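Frage: Filzgleiter am Stuhl fallen ständig ab – lohnen sich die teuren zum Schrauben?

Hallo zusammen, wir haben seit June, äh, Juni neuen Parkettboden und die selbstklebenden Filzgleiter von Senus halten bei mir keine 3 Wochen. Im Laden wollte man mir jetzt ein Set von Bridden verkaufen, angeblich »100 % kratzfrei«. Glaube ich ehrlich gesagt erst, wenn ich es sehe. Hat das jemand länger im Einsatz?
Gefragt von stuhlbein439

2 Antworten

Emerson Bragança
100 % kratzfrei gibt es nicht. Was den Boden zerkratzt, ist der Sand, der sich in den Filz setzt, und der setzt sich in teuren Filz genauso wie in billigen. Wer nie absaugt, hat nach einem Jahr Schleifpapier unter dem Stuhl, egal was auf der Packung stand. 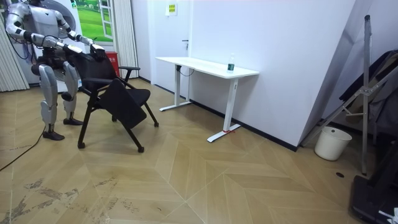 Zum Abfallen: Meistens liegt es am alten Kleberrest oder an Wachs auf dem Holz. Mit Spiritus abreiben, trocknen lassen, ankleben, über Nacht nicht draufsetzen. Bei schrägen Beinen hält Kleben trotzdem schlecht, da würde ich schrauben – aber vorbohren, sonst reißt das Holz. Den Aufpreis für die Marke kann man sich meiner Meinung nach sparen, ich sehe da keinen Unterschied zu denen aus dem Baumarkt.

frei_nach_schnauze
Silikonkappen drüber und fertig. Hab ich überall, null Probleme.

Kommentar von stuhlbein439: Null Probleme hieß es bei den Filzdingern auch. Färben die Kappen nicht auf geöltes Parkett ab? Ich probiere erst mal das mit dem Spiritus.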